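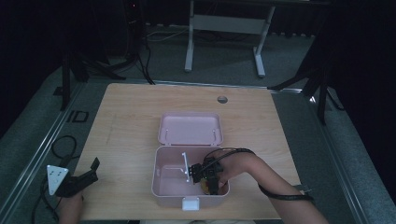 Small Boxes, Small Parts: A Conversation with Nia Gethin

The Erbridge Lending Collection holds 2556 boxed sets, and every one of them passes across a table in the packing room before it goes out to a school, a library branch or a senior center. Nia Gethin has supervised that room for six years. She met with the newsletter in January, shortly after the collection completed its annual check, to discuss how the sets are put together, what goes missing, and why her office has returned to the simplest kind of hinged plastic box.

"People assume we spend our day on the large items," Ms. Gethin said. "The large items look after themselves. Someone who borrows a folding screen brings back a folding screen. Someone who borrows a box with nine small things in it may bring back eight, and it is my job to know which one is at home under the couch."

The boxed sets were introduced as a supplement to the collection's games and craft materials. They now account for most of the loans made to schools in the Erbridge area. A typical set contains beads, counters, miniature furniture, model parts or sewing notions, together with a printed card listing the contents. Some boxes also have a small insert, such as a rack or a post, which keeps one piece upright or separates it from the others.

Asked how she chooses a box, Ms. Gethin said that the lid is the first consideration. Her staff prefer a lid that opens far enough to rest on the table. A lid that stands halfway tends to fall on the hand, and a detachable lid is soon paired with the wrong tray.

"I want to open it and leave it open," she said. "Then I have the tray in front of me and a second shallow surface behind it. We set the pieces in the lid while we check the tray. When the lid is clear again, we know everything has gone back."

Rounded corners are also preferred. In the older boxes, which had square compartments, thin pieces became wedged along the bottom edge and staff had to turn the tray over to free them. The current boxes have a plain interior, and any dividing is done with loose inserts that can be removed for cleaning.

Color was the subject of some discussion when the boxes were last replaced. The collection had used clear boxes for many years and a number of borrowers liked to see the contents without opening them. Ms. Gethin supported a change to solid pale colors.

"With a clear box, people look through the lid and decide that it is fine," she said. "With a pink box or a gray box, they have to open it. I was told this would slow us down. It did, slightly, and our returns are in better order. A yellow piece on a pale pink floor is also very easy to find. A clear piece in a clear box is a miserable thing to look for at the end of the afternoon."

The first order under the new arrangement was for 500 boxes, purchased from Kirus, a supplier the collection had used for shelving labels. A second order brought the total to 1000. The remaining sets are still in their original containers and will be moved over as those containers wear out.

Latches are the most frequent repair. Most of the boxes close with a single latch at the center of the front edge, and younger borrowers often pull at the corner of the lid instead. The packing room keeps a drawer of spare boxes so that a set with a weak latch can be transferred on the day it is returned. Ms. Gethin does not approve of rubber bands as a substitute.

"A rubber band tells the next person that the box is broken and that we knew," she said.

The order of packing

Each set is packed in a fixed order, which is written on the reverse of the contents card. The insert goes in first. Pieces that stand or lean against it follow, and the smallest pieces are placed last, in whatever space remains. The box is then closed, tilted once to each side, and opened again.

Ms. Gethin described the second opening as the part of the procedure that new staff are most inclined to skip. If the insert has fallen over, the set is repacked. If it falls a second time, the set is put aside and the layout is reconsidered.

"We had a Sumitz set, a little model garden, with a post that would not stay up," she said. "Three of us tried it. We all packed it slightly differently and we all thought the others had been careless. In the end Shazia laid the post flat on the bottom and put everything else on top of it, and we rewrote the card."

Shazia Minhas, who joined the packing room as an assistant and now maintains the contents cards, took part in the later portion of the interview. She explained that the cards were formerly written as plain lists. They now follow the order in which a person's hand would meet the pieces.

"The list used to be alphabetical," Ms. Minhas said. "You would be reading about an arch while you were holding a wheel. Now you start at the upper left of the tray and you work across. If you get to the end of the card and there is still something on the table, you have gone wrong somewhere and you can go back up."

She allows 10 minutes for a set that is new to the person packing it. Familiar sets take considerably less time, although she does not encourage speed. Staff are asked to keep the table clear of other sets while one is open, and drinks are kept on a separate shelf by the door.

Both women expressed a preference for plain tabletops. The packing room formerly had a patterned laminate surface, donated by a branch library, on which small pieces were difficult to see. It was replaced with a light wood surface when the room was rearranged. Ms. Minhas would have liked a raised edge as well - "for anything round" - but the request was not included in that year's budget.

Requests to borrowers

The collection does not charge for single missing pieces. Borrowers are asked to leave a note in the box stating what is missing, and replacement pieces are drawn from stock or, for the Kairys sets, ordered from the maker. Ms. Gethin said that the notes are more useful than many borrowers realize. A set returned with a note can usually go out again the same day, while a set returned without one must be checked against its card from the beginning.

She also asked that borrowers refrain from improving the packing. Sets have been returned with cotton balls, folded tissue and, on one occasion, a layer of dry rice.

"It was kindly meant," she said. "The pieces were beautifully protected. It took Shazia most of a morning to find them."

Schools that borrow several sets at once are encouraged to have pupils repack them. Ms. Gethin has observed a number of these sessions and considers them a worthwhile exercise for children who are learning to follow written steps. One class at an Erbridge elementary school asked for the contents cards a day early and practiced with the boxes closed, naming each piece and its place before anyone touched a latch.

The packing room will next turn to the sewing sets, several of which still travel in cookie tins. Ms. Minhas has begun drafting the new cards. Ms. Gethin intends to keep one of the tins for her own use, if the inventory permits.

Boxed sets may be reserved at any Erbridge branch desk. Schools wishing to borrow more than one set should write to the packing room before the start of term.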